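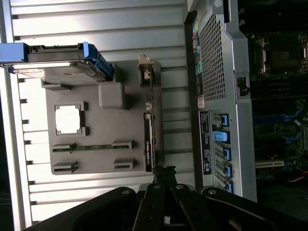
Conceição Rebelo wanted to know, before I'd even got the cap off my pen, whether we were really going to let the Briggs game go by without a single bus. So that was item one, whatever the agenda said.

**Lallar Supporters' Group, monthly meeting, November 15, 2019**
Back room, same as always. I took the notes, so blame me for the spelling.

**1. Away bus to Briggs**

Conceição's point was that Briggs away is the one trip people talk about all year, and last season half of us ended up in three cars and a van with no heat. I was in the van. She's right.

I'd called Nurel Coaches on my lunch break and they can do a coach for $1474, there and back, driver included. Fifty seats. We went back and forth on the price for ages. If we fill it, it's just under $30 a head, and Warrick Lockyer thought we should charge a flat 30 and put the leftover coins toward the flag. That got a lot of nods. Then somebody at the back asked what happens if only 35 people sign up, and the nodding stopped.

After much muttering we agreed:

- We charge $30, paid up front, no IOUs (you know who you are!)
- Names open to members first, then anybody in a Lallar scarf
- If we're short of 40 names a week out, I call Nurel and ask for the smaller coach
- No drums on the bus until we're off the highway

The drum rule passed on a show of hands. It was close, and I voted against it.

**2. The big flag**

Still at Rorasix being repaired. They want $204 for the new seam down the long side and the patch over the crest, and I think that's fair for something that size, but Warrick doesn't. He'd like another quote. Conceição reminded him that the last other quote came with the blue that looked purple under the lights, and we all had to stand under it for a whole spring.

We'll pay Rorasix out of the raffle money. Warrick asked me to write down that he still thinks it's steep. Written down, Warrick.

We also need people to carry it in from the parking lot on game day. Four hands went up. It takes more than four, so I'll ask again by the turnstiles.

**3. Kickoff times**

Long one, this. The league has moved 2 of our home games to Sunday noon and people are mad about it – the folks with kids in Sunday leagues most of all, as they'll be standing on some other touchline at that hour. I read out the email from the club, and it didn't say much except that TV comes first and they're sorry.

Conceição will draft a letter. She wants it polite. A few people wanted it a good deal less polite, and I've left their suggestions out of these minutes. She'll pass it around before it goes anywhere.

**4. Songs**

We still have nothing for the new left back! He's played every game and all he gets is his name shouted over and over. Warrick had a go at one to the tune of an old ice cream jingle and to my surprise it sort of works, once you get past the second line. He's going to fix the second line. We tried it twice, and then the bar staff came in and asked us to keep it down.

**5. Anything else**

- Membership cards are in. Pick yours up from me at the next home game, by the north gate, from an hour before kickoff.
- Lost property: one gray glove, one thermos lid, a very small Lallar bobble hat.
- The April social. Conceição would like a quiz and Warrick would like a five-a-side. We ran out of time, so bring your opinions to the next one.
- Please, please put the chairs back against the wall when we finish. I did nearly all of them myself again and my back is not what it was.

We wrapped up a little after nine. I still need to send Nurel the deposit – if I haven't told you it's done by Monday, text me.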